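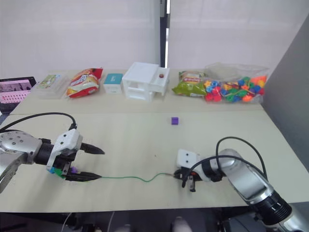 Beads on a green string – a little gallery

I've been meaning to put up a page about lacing beads for ages, and August 2023 seems as good a time as any (it's rained since breakfast and the garden can look after itself). I've loved them since I was small. My gran kept hers in a biscuit tin in the house at Parkeston, all mixed up with buttons and curtain hooks, and if you tipped the lot out on her carpet you were still finding beads with your bare feet at Christmas.

These ones are the chunky plastic sort in blue, green and purple, with a thin green string to go through them. Such cheerful colours! I do think the string matters more than people expect. A floppy end is misery – you lick it, you twist it, you poke it at the hole, it splits, you start again. A string with a proper plastic tip on the end saves a lot of sighing, and if yours has lost its tip you can wrap a bit of sticky tape tightly round the last inch and snip it at a slant. That lasts me a month or so before it goes furry.

The other thing I'd say is give yourself room. I used to do all my beading on my lap with a tray, which is fine until the phone rings. A long table is so much nicer. You can lay the string out along it and see what you've got so far, and the next bead can sit a little way off waiting its turn.

A green one on its way along the string. Further over there's the part already laced, starting from the green tip with a blue square and a green square side by side, and then on towards a purple. One small purple cube is sitting by itself further back. 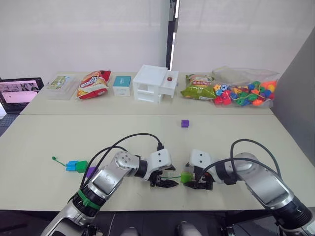 Ratih Hartono wrote to me in July that she always ties a spare bead on at the far end before she starts, and that a knot by itself has never once held for her. She uses an ugly one for it, one she wouldn't mind losing, and takes it off again when the string is full. I've tried it since and she's quite right, so I'm passing it on. My own habit was a double knot and a hopeful expression.

She also asked how I plan my colours, and the answer is that I mostly don't! Blue next to green is my favourite pair, then something purple to wake it up. If I'm doing a long one I'll set the colours out in a row first and move them about until they stop annoying me. With children I leave all that alone and let them get on with it. You'll get eleven greens and a blue and they'll be delighted.

On quantities, for those who like to know: I bought a tub marked 400 from the craft stall at Drerkisbridge and tipped it out one evening to check. 405! So I was very pleased with myself until I got to the bottom of the second tub, bought the same day at the same price, and made it 381. I went through that one twice. The lady on the stall laughed and gave me a handful to make up for it, so no hard feelings there, and I've been back since.

Storage is a sore subject in this house. I've had jars, I've had an egg box, and I've had one of those fancy Stistine drawers with the dividers, where the beads get under the dividers and stay there. At the moment I'm back to a plain tub with a lid.

A bright blue piece by itself on the white tabletop, a good chunky thing with soft edges, a ridge up the middle and a small round hole low down at the front.
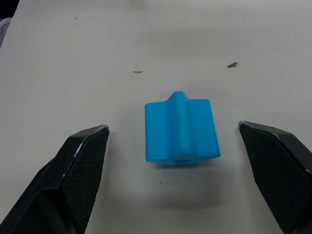 Þorgeirsson left a comment to say that the odd shapes should go in early, while there's plenty of string to hold on to, and that plain cubes are best kept for the last few inches when your fingers are getting tired. I'd always done it the other way round and saved the fancy ones as a treat. I'll give it a go on the next string and add a line underneath when I have.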